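# Derberg two-arm bench - with the Avunex learning kit

The Derberg is our tabletop pair for people who want to teach a robot by showing it what to do, and then find out properly how well it has learned. It comes as two arms on their own base units, the mounting plates, the cabling and the Avunex software, which handles the recording, the training and the scoring in one place. We've tried to keep the setting up as painless as we can - most labs will have it running in an afternoon, with time left over for a cup of tea.

The method behind the kit was worked out on our own bench at Wouters, and we're rather fond of it. Instead of recording long, perfect demonstrations, you record lots of short ones and let the operator step in whenever the arm starts to drift. Those little corrections are saved separately and given extra weight in training. On our bowl and grain tasks we used 586 short demonstrations, of which 581 passed the checks and went into the final set.
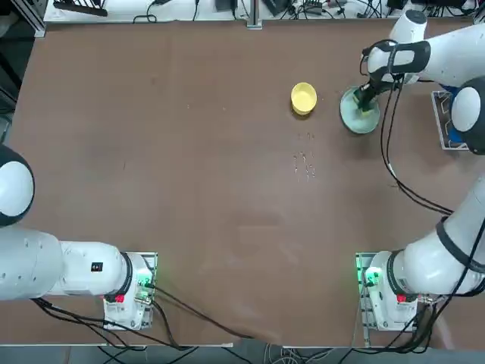

*Derberg bench during bowl work: the right gripper holds the pale green bowl, with the yellow bowl and a small patch of grains further along the table.*

Small, light pieces are a good test of any method like this, as they scatter and roll and never land in quite the same place twice. Trained on plain demonstrations alone, our model finished 15 of its 40 trial runs. With the corrections weighted in, it finished 28 out of the same 40, using the same arms and the same starting layouts. There's plenty of room to do better (bowls close to the table edge still give it trouble), and we'd love to hear from anyone who gets further than we did!

The full training settings come with the kit, along with the trial sheets, so you can repeat our runs before starting on your own.

**In the box**

- Two arms with base units and grippers
- Mounting plates and fixings
- Power and data cables
- Avunex licence for one bench

Table not included. Orders and spare parts are handled by Trekness, who will also gladly talk you through bench sizes before you buy.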